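Manow Ulex 307 Box File

The Ulex 307 is a rigid box file for loose A4 papers, made for shelves and cupboards where files stand upright. The lid hinges along the spine and closes with a side clasp. A sprung clip inside holds the papers flat against the base.

Outside width: 247 mm
Spine depth: 70 mm
Clasp rating: 2,000 openings
Label: blank card insert, replaceable
Pack size: 7

The clip can be removed for bound reports – press both ends inwards and lift. Replacement clips are sold under Dena spare parts.
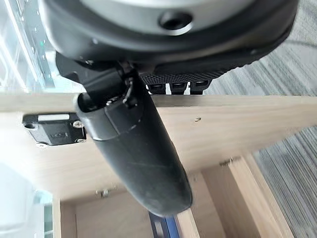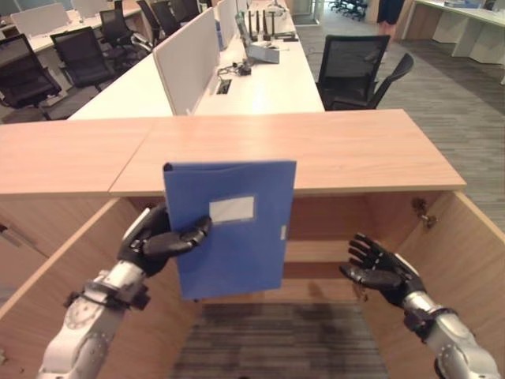

Radomir Begović writes that the clasp on his older Begay files gave way well before the hinge did, and asks whether the 307 clasp can be changed without tools. It can. Open the lid fully, slide the clasp towards the spine and fit the new one from the inside.

Do not fill the box beyond the line moulded inside the lid. Wipe with a damp cloth only; solvent cleaners will dull the surface. Orders placed before noon leave the warehouse the same day.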